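Gerasimos Theodorakopoulos keeps the supply room for the teaching labs at Dirnirholm, and most of his week goes to small plastic things. Tubes, tips, lids, the racks they stand in. He has done the job for 11 semesters and says the work is mostly putting items back where the next person will look for them.

"People picture shelves of chemicals," he said. "I have one cabinet of those. The rest is boxes."

When he started, the racks were stored wherever there was space. He went through every cupboard in July, when the students were gone, and wrote down 1326 racks and rack boxes. Ninety-one had no lid. He gave those their own shelf and stopped buying new ones for two years.

The boxes he likes best have a see-through body and a colored grid on top. Green is for the first-year course, and the other colors go to the upper floors. "You can tell from the door what has come back," he said. "You don't have to open anything."

He is less fond of the lids. They are clear, they slide under things, and they scratch. He asks students to set the lid down next to its box while they work, open side up, and to leave it there until they are done. Some do. Others stack all the lids at the far end of the bench and then can't match them.

The benches are a sore point too. One room still has a heavy wooden table under a gloss finish, brought over from the old Sfakianakis building. Theodorakopoulos has been asked to replace it and has put it off. It wipes down well, he said, but the shine throws the ceiling lights back at you, and clear plastic is hard to spot on it late in the afternoon.

His ordering is simple. Tubes come from Tramska in cartons of 3000, and he reorders when he opens the last carton. Each first-year group gets 80 tubes a term. "If they run out, they come and talk to me -- that's the system." 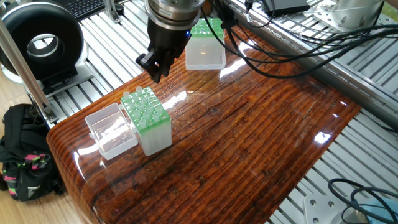
Should a rack be filled completely before it goes back on the shelf?

A partly filled rack is fine to put away, as long as the tubes stand upright in the grid and the lid that belongs to the box goes with it.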